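4.2 Conversations at the summer camps

The second set of material comes from the seasonal camps at Batdale and Weltstead, where descendants of the valley's earlier residents return for a few weeks each year to cook, repair the old house frames and hold a closing meal. Both camps stand on land that now belongs to a public park, and hikers walk through them all day. Most of what visitors learn about the camps they learn by stopping to ask someone.

We recorded 70 of these exchanges at the two sites, with the consent of the people who run the camps and of each visitor who was identifiable. The recordings were made from a bench beside the main path. Exchanges shorter than two turns were left out, as were those in which the visitor only asked for directions. The oldest written mention of a settlement at Weltstead is dated 1593, and a sign at the trailhead gives this year. Many visitors opened with it.

The openings were much alike at both sites. A visitor would greet whoever was nearest, ask what was going on, and then ask which people the camp belonged to. Camp members usually answered the first question fully and the second briefly. Several told us afterward that they had given the same account of themselves so often that they no longer listened to it. After that the talk tended to move to something close at hand, most often food, animals or the weather, and these later parts were longer and less even. Food was the subject that visitors raised most at Weltstead, where the cooking area lies next to the path (Figure 6 concerns food preparation).

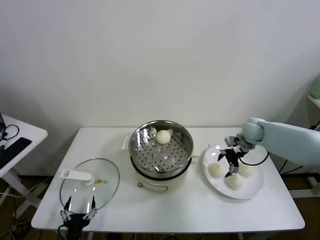
Figure 6. Steamed bun on the perforated tray of an electric steamer, with a glass lid on the table.

Did visitors change what they asked once a camp member had asked them something first? They did at Batdale, where a question from the camp side was usually followed by a longer and more personal one from the visitor, but at Weltstead we found no clear difference.

One likely cause is the layout. At Batdale the path runs past the house frames, and a visitor who wants to talk has to step off it and cross almost 60 yards of open grass. Those who do so have already decided to stay a while. At Weltstead people can speak across a low rope without leaving the path, and many kept walking as they talked.

Hämäläinen's distinction between hosting talk and passing talk fits these results fairly well. In the Skiva study, which used the same coding sheet, hosting talk was tied to seating. We saw little of that. Camp members at both sites stood for most of the day, and visitors were rarely offered a chair until the closing meal in September, which we did not record.

The coding of silences remains a weak point. Our two coders agreed on who had ended an exchange but often disagreed on when it had ended, especially when a visitor stayed nearby to watch the work. We have therefore left duration out of the comparison in Section 4.3.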